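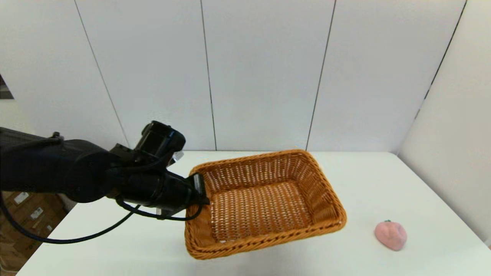
Wicker basket on a white table

Sat through my first bail hearing today, 2002-01-28, at the courthouse in Sandora. My cousin's old employer, Bonifacio Sotomayor, is charged with false accounting over the Sotar warehouse contract. The hearing was listed for ten and started at ten to one.

The prosecutor wanted him held until trial and read out part of a 757-page file. She said he had family abroad and could leave. His lawyer said he had handed in his passport in August and had reported to the police station every week from then on.

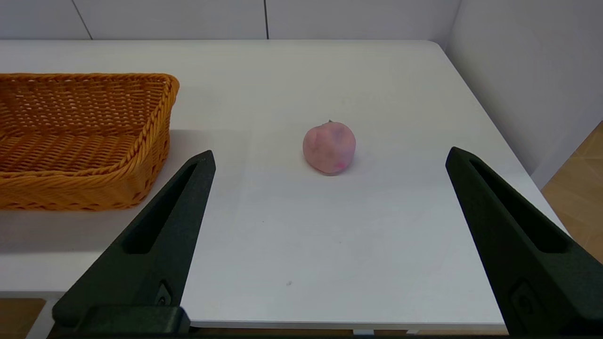
Small pink fruit, white tabletop

The judge took 13 minutes to decide. Bail granted, with 2 sureties, and he has to live at his sister's address in Vainio. He can't contact anyone at Triron either — that covers most of the people he used to work with.

Next date is in 60 days. I'll go if I can get the morning off. Bus back was late.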